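3.2 Squad rotation in fixtures of no consequence 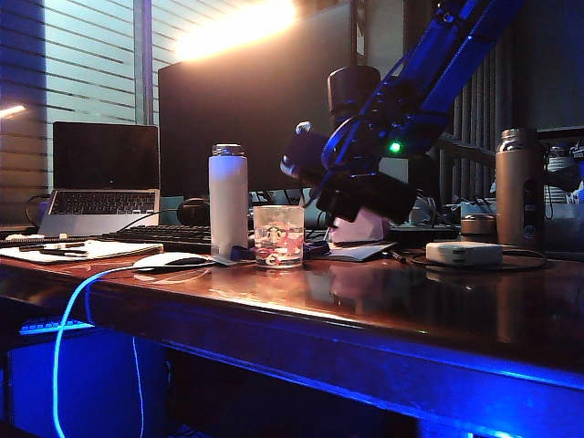
Figure 1. Desk with laptop, external keyboard and notepad.

Teams that have already qualified from a group stage often change their line-up for the last group match. We coded 246 such matches from the Cereck fixture archive, covering county and regional competitions in three field sports. Each match was coded twice from the team sheets and the published reports. Coders kept written notes by hand, on a notepad beside the keyboard as in Figure 1, and entered the final values only when a sheet was complete. A starting player was counted as rested if he or she had started both earlier group matches and did not start the third. Players listed as injured or suspended were left out of the count.

The median number of rested players was 6. This figure hides a clear split between managers who changed most of the team and those who changed almost nobody. Holloway and Drandley, the two leagues with the longest records, show the split most strongly. In Holloway, where the knock-out round follows within a week, heavy rotation was the usual choice. In Drandley there is a longer gap – the quarter-finals are played in February, after the winter break – and most managers kept their regular side.

We then asked whether rotation was linked to the result of the next match. Using the Plorkon rating to adjust for the strength of the opponent, we found no difference that could be told apart from chance. Teams that rested players did concede slightly fewer late scores in the knock-out match, but the effect was small and disappeared when extra time was excluded. Home advantage did not change the picture. Section 3.3 repeats the analysis for goalkeepers, who were rested less often than any other position.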